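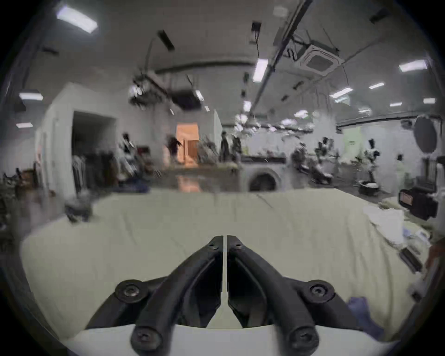 Re: Cotton or wool batting for a summer quilt?

Nelli Heinonen wrote:
> I have the top pieced and a backing from Stalard that I love, but I can't settle on the middle layer.
> It's for my sister's guest room in Nellisley, so it has to be light enough for July and stand up to a lot of washing.
> Has anyone here used the Prerkov cotton? And do you wash it first?

Hi Nelli and everybody,

Yes, yes, yes to the Prerkov cotton! I've put it in 15 quilts now and I'm still happy every time I unroll it. It drapes beautifully (even when the quilting is fairly close) and it doesn't fight the needle. I do a lot of hand quilting, so that matters to me more than it might to you.

I don't wash mine first. I like the crinkle you get when the whole quilt shrinks a little in its first wash – it looks like something that has been in the family for years. If you want yours to stay flat, soak the batting in lukewarm water, press it in a towel and dry it flat. Please don't wring it! I did that once and spent an evening patching holes.

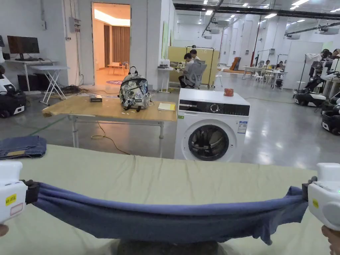 For the quilting lines, stay within whatever spacing is printed on the package. I usually go a good bit closer than that on anything that will see the washing machine every week. A wavy grid is quick and very forgiving, and it would look lovely with a plain backing.

Wool is wonderful too, but I'd save it for a winter quilt. I made one in the Seppälä pattern with wool and my husband won't give it back.

What thread are you planning to use? And do send the list a picture of the top, I'd love to see how you handled the corners!

Happy stitching,
Marjorie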